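Unit 5: Can machines do the chores yet?
Notes by Honeylyn Rivera

The short answer is: some of them, in some rooms. A dishwasher does a chore, but a person still loads it. The hard part is the handling – picking up one item among others and putting it where it belongs.

Long, flat items are a useful test. A two-finger gripper must come down with one finger on each side and close squarely. If one finger touches first, the item may slide or turn before the other arrives. If the grip is near one end, the weight of the rest twists it in the fingers.
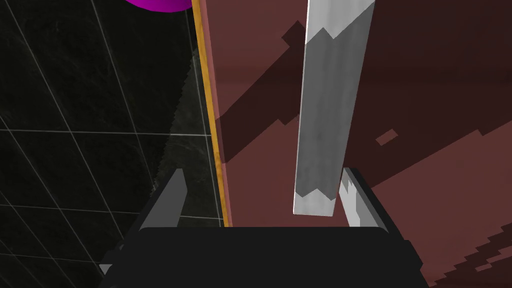 Simulation allows such grasps to be repeated cheaply, with the light, the table and the starting position changed each time. Contact is the weak point. Friction in a simulator is a chosen number; on a kitchen worktop it depends on crumbs, grease and wear.

In the Boiko exercise, the same grasp is tried from 17 starting positions. Record a lift as a success only if the item stays level for five seconds. Report failures by type: missed, pushed, twisted or dropped. A single success rate hides these differences.

For the seminar, read the Gaston notes on shelf stacking and decide which steps would still need a person.

Related items
Unit 4: Sirnico and the folding problem
Unit 6: Jornance – bench work and small parts
Reading list, April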